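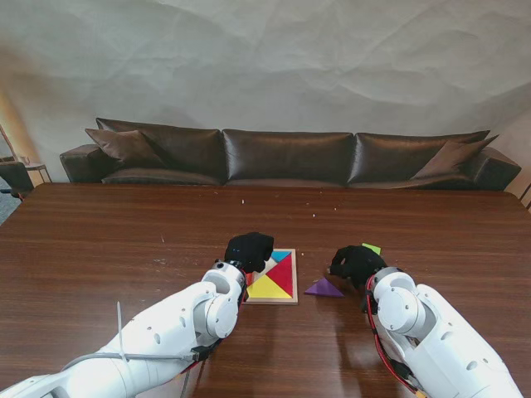 Trudy Quinlan says the Pomare letters should have been open to readers long ago, and that the gaps in the old catalog made them hard to use even for people who knew they were there.

Londdale, 29 July 2025. The Clodoreck Library has put its full catalog of the Pomare letters online. It lists over 2,000 items, among them household accounts, drafts of poems and 15 leaves cut from a commonplace book.

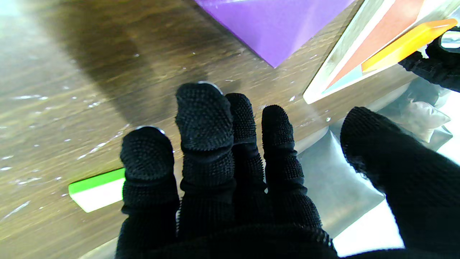 Gloved fingers and wooden tabletop.

Each entry gives the writer, date, call number and a short summary. Where a letter is unsigned, the entry says how the writer was identified. Images of 100 letters are up now, and more will be added in November.
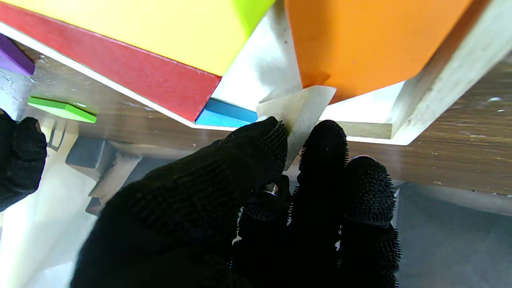

Colored blocks on a wooden board.

Rhydian Probert edited the catalog. "Most of the dates on the old cards came from a penciled list," he said. "We went back to the letters and changed a good many."

The Carnance Fund paid for the work. Readers may request up to 10 items per visit.
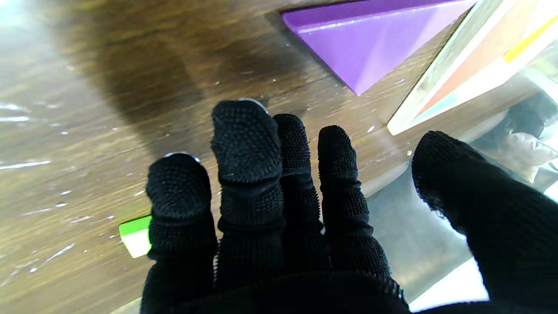

Black knit glove with raised dots.

Reading room requests and press questions: Clodoreck Library, Londdale, Manuscripts Desk.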